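Dual-arm phone handover: segmentation and grasp offset problems
Posted by Laimutė Avotiņš

Our laboratory is evaluating the Jerurico planner for two-arm handover of smartphones. Of 156 logged attempts, the planner rejected over half before the grasp. Advice on the perception settings is requested.
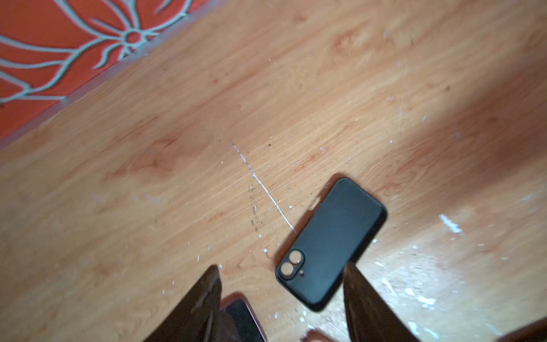

The wrist detector runs at a fixed confidence threshold. It often places the phone outline incorrectly. The white scratch ending at the upper-left edge of the black phone is one feature we suspect of extending the mask.

Valdis Sproģis

Please raise the minimum mask area first.

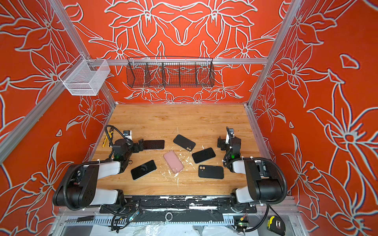 Instance separation should be checked on the overhead stream. Five of the six phones are black, so color alone will not distinguish them.

Vija Ramanauskas

I would examine the planner before the detector.

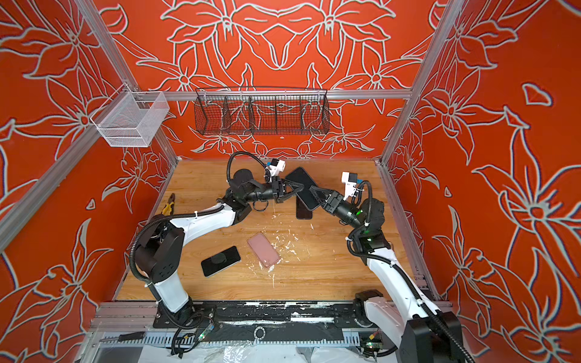 Handover requires a shared collision model. With both grippers on one phone and a second lying directly beneath it, the lower phone must remain in the model as an obstacle. Release 7 permits this under scene objects.

Set the wrist camera delay to 3 frames and compare the rejection codes

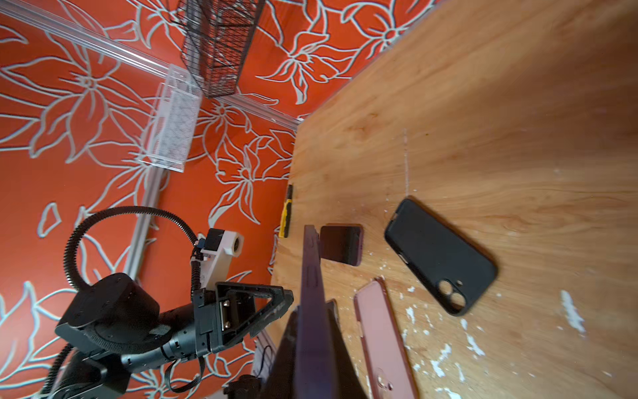
against those from the earlier run. If the codes are unchanged, the delay may be excluded as a cause.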